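How to line a small bucket with a bin bag (and keep the spare bags on a wall hook)

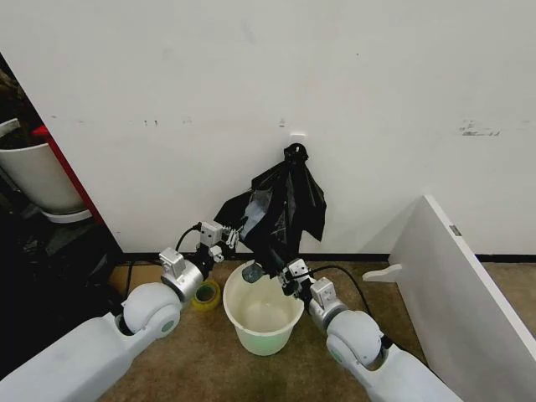
Black bag on the wall hook, with the lower part drooping into the mouth of the bucket.

A small plastic bucket makes a good bin for a spare room, a study or the end of a hallway. It takes up next to no floor and costs less than anything sold as a bin. The trouble is the bag. Bin bags are cut for bins with straight tall sides, and in a short round bucket they slide down, bunch up at the bottom or billow out so that nothing lands inside. The method below gets a bag to sit properly and stay there.

What you need

A small round bucket with a rolled rim
Thin black bin bags, one size up from the bucket
A stick-on plastic hook
A cloth and a little methylated spirits
Tape, if your bags are loose on the rim

Choosing the bag

The bag's opening, laid flat, should be a bit wider than the bucket is across the top. If it is much wider you will be fighting the extra all week. If it is narrower it will split when you stretch it over the rim. Thin bags are fine for paper, wrappers and sweepings. Use a heavier one for anything with corners.

I have a box of Mumau bags and get through 2 a week. Any plain supermarket bag will do the same job.

Putting up the hook

1. Stand the bucket where it is going to live, close to the wall.

2. Hold a bag up against the wall above the bucket. The hook goes at the height where the top of the bag sits on the hook and the bottom of it reaches into the bucket. Mark the spot lightly in pencil.

3. Wipe the wall with methylated spirits and let it dry. Try a hidden patch first if you are not sure of the paint. Old scuffs don't matter, but dust does.

4. Press the hook on firmly and leave it alone for as long as the packet says. Mine was a Radu hook and the packet wanted 6 hours. A bag weighs very little, but it gets tugged at, and a hook used too early will peel off with the first tug.

If you rent, check that the hook is the removable kind before you buy it. Pull the tab slowly and straight down the wall when you take it off – pulling it outwards brings the paint with it.

Lining the bucket

1. Take one bag and rub the top edge between your fingers until the two sides come apart. A slightly damp fingertip helps.

2. Put one side of the bag's top edge over the hook. This gives you a third hand. With the bag held up from above you can use both of your own to open it out.

3. Pull one top corner out to the side with one hand. With the other, take hold lower down, just above the rim of the bucket, and guide the bag in.

4. Push the bottom of the bag right down until it touches the base of the bucket. Run your hand around the inside to push the air out. Trapped air is what makes the bag ride up later on.

5. Lift the top edge off the hook and fold it down over the outside of the rim, working your way round. You want a cuff a few fingers deep.

6. Gather any slack at the back, on the wall side. Twist it once and tuck it under the cuff, or hold it with a short piece of tape. Tape comes off a smooth plastic bucket cleanly if you don't leave it on for months.

Keeping spares

Fold 3 bags lengthwise and hang them over the hook once the bucket is lined. More than that and the bundle slides off. The rest of the box can go in a cupboard. Some people keep the spares in the bottom of the bucket, under the bag in use, and that works too until something leaks.

Changing the bag

Change it at three-quarters full. Unfold the cuff, lift the sides together and let a bit of air in down the side as you pull, otherwise the suction holds the bag to the bucket. Tie it off, wipe the rim and start again from step 1.

On carpet, keep the bucket a little way off the baseboard so you can get the vacuum nozzle behind it.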